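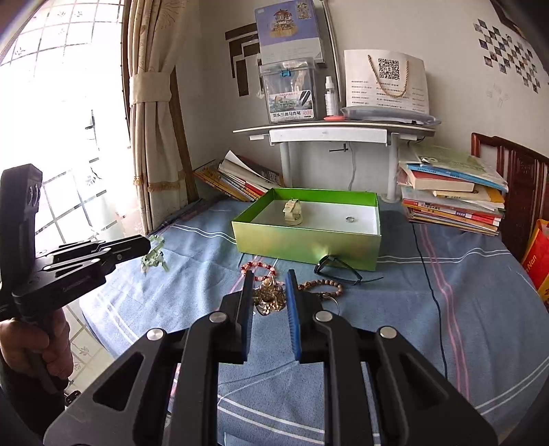

Figure 7.1. A pair of hand-held grippers at work on a bed, with an open green box and a few small objects. Note the linkage arms and the bolt heads at the joints of the nearer gripper.

Chapter 7
Looking After a Hand-Held Gripper

I learned most of what's in this chapter by doing it wrong first. My first pair of hand-held grippers came to me in a padded bag with no paperwork, and I used them for weeks before I thought to put a wrench on anything. By then the left one had so much play in it that I could wiggle the fingertips side by side like loose teeth. I'd been blaming my own hands the whole time!

So before we get into the data side of things (that's Chapter 8, and I promise it's coming), I want you to spend a while with the tool itself. Get one out of the case and put it on your lap while you read. This chapter makes a lot more sense if you have something to squeeze.

7.1 Know what you're holding

Look back at Figure 7.1 for a second. The nearer gripper has two parallel fingers, and behind them are the angular arms that carry them, with triangular openings cut through. The four round silver bolt heads sit on the joints. Those joints are where I'd like your attention for most of this chapter, because that's where wear shows up on a linkage like this one.

Now look at the fingers. One has a blue pad on its inner face. Pads are the part that touches the world, and they're the part people forget. I treat mine about the way I treat the soles of my shoes, meaning I ignored them for years and then got religion.

The second gripper, over on the left, is being held by its handle with the jaws out sideways, and you can see a dark mounting block with two circular holes just above the handle. In my shop we call anything bolted on up there "the hat." You'll hear better names for it from other people, but I'm too old to change.

Key terms so far: finger, pad, linkage arm, joint, mounting block. Write them in the front of your notebook, please. I'll use them without stopping from now on.

7.2 The joint check

Do this before every session, even a short one.

Hold the gripper by the handle with the fingers pointing up. Pinch the two fingertips lightly and try to rock them front to back. A little give is normal in a printed or molded linkage. A click is a problem. If you feel one, work backward down the arm, touching each joint with a thumb while you rock the tip with your other hand, and sooner or later you'll feel the click right under your thumb. That's your joint.

Snug the bolt until the click goes away, then open and close the gripper slowly. It should still move freely all the way. If it has gone stiff, back the bolt off a hair and try again. I know "a hair" isn't a unit. On the Dandenix tools I teach with, it's a very small turn of the wrench, and you get the feel for it after you've overdone it once or twice.

One thing I'll be stubborn about: tighten both sides of a linkage in the same sitting. If one arm is stiff and its partner is free, the fingers don't meet in the middle anymore, and then you spend your whole afternoon picking things up slightly crooked and wondering what changed.

I redo the full check, with the bolts out and cleaned, every 2,000 squeezes. I keep a tally on masking tape stuck inside the case lid. It looks terrible. It works fine, and the Trunwood bench students who laughed at my tape now have tape of their own.

7.3 Pads

Wipe the pads with a barely damp cloth and let them air dry. Skip the strong cleaners until you've tried them on a scrap, since some of them leave rubbery stuff slick or gummy.

Then close the fingers on a strip of plain paper and pull. You want the same drag along the whole strip. If it slides out at one end and grabs at the other, the pad is worn unevenly or it's lifting from the finger. Press a lifting pad down and it'll hold just long enough to fool you. Peel it and start over with fresh adhesive.

My spare pads live in a small tin labeled Whiteley, after the supply house where I bought the first batch. I've long since refilled it from somewhere else, but the tin has a good lid and I'm keeping it.

Write down the day you change a pad. New pads grip harder than old ones, and if your readings look odd later, that note may save you an evening of head scratching. I lost one of those evenings in December, hunting a fault in a tool that had nothing wrong with it except nice new feet.

7.4 The mounting block

Anything attached above the handle has to stay exactly where it was when you set it up. A block that has slipped even slightly changes every view and every measurement that depends on it, and it does so quietly.

Draw a thin paint-pen line across the seam between the block and the body. If the line is still one line, carry on. If it's become two short lines that don't meet, stop and set the thing up again from the beginning. Please don't nudge it back by eye. I've done it, it looked perfect, and I had to throw away 265 recordings from the Dullamitz exercise as a result (I still wince when I see that folder).

7.5 A place to practice

You don't need a lab bench for the hands-on part. A bed or a couch is great for a first try, and small household things make good practice pieces: sunglasses, a bead bracelet, a ring, a little figure. Rings are the hard ones. They're low and thin, and a worn pad will show itself on a ring long before it does on anything chunky.

Soft surfaces do have a quirk. The cloth sinks under the fingertips, so you can pinch up a fold of sheet along with the object. Come in a touch higher than feels natural, and ease down.

Try this before you go on

Do the joint check and the paper pull on both of your grippers, and write down what you find for each one separately. Next, pick up the same small object ten times with the left and ten times with the right. If one hand does much worse, swap the tools and repeat. Does the trouble follow the hand or follow the gripper? Bring your notes with you to Section 7.6, where we'll take a linkage all the way apart. You'll want a tray for the bolts.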